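Workstead > Working Groups > Handling > Minutes

Print this page | E-mail this page

Gripper comparison meeting, Friday, April
Small meeting room, 2:30 p.m.

Chair: Clodagh Cronin
Notes: Ankica Georgiou

1. Notes from last meeting
Accepted with one correction. Item 4 should have said the Jorkeck controller was on loan until the end of May, not the end of April.

2. Hand-held gripper trials
Ankica went through the results so far. The plan was 600 picks with each of the two finger sets. The Vudeck set is finished. The Yip set stopped at 41 because the left finger kept working loose at the screws. The screws have been replaced with longer ones and picking can start again Monday.

Clodagh asked whether the 41 should be kept. Agreed to throw them out and start the Yip set over, so both sets are run with the same screws throughout.

There was some discussion of speed. People using the hand-held tool close it faster than the arm can. Ankica will ask them to slow down but does not want to write a number into the instructions yet.

3. Pads
Foam against bare plastic was discussed again. Bare fingers slide off anything smooth and flat. Foam holds better but does not last, and small bits come away from the edges. Clodagh would like to try a thin silicone sheet. Ankica pointed out that the glue we have does not stick well to silicone. She will get a sample of the self-adhesive kind and try it on one spare finger before we order any more.

Agreed that pads will be checked at the start of each session and the condition written on the log sheet. No pad changes partway through a set.

4. Small and shiny items
Keys, rings and clips are still the hardest group.

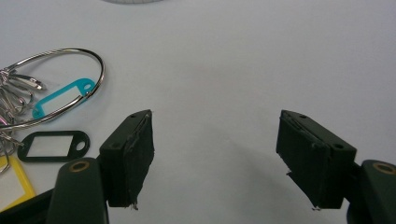
Thin metal lying flat gives the fingers very little to close on, and the tips tend to push it along the table. Plastic tags are easier if they can be caught by the long sides. Clodagh suggested scoring "moved but not lifted" separately from a plain miss. Agreed, and the log sheet will be changed.

Glare was also raised. The overhead light will be turned down to 80 percent for the next runs. If that makes the shadows worse it goes back up.

5. Controller
The Jorkeck unit dropped its connection twice during the arm runs. Cable swapped, no change. Clodagh to call the supplier. The decision on buying is held over.

6. Actions
AG: restart Yip set, update log sheet, silicone sample
CC: supplier call, ask for the loan to be extended

Next meeting same time in two weeks, room to be confirmed.

Print | E-mail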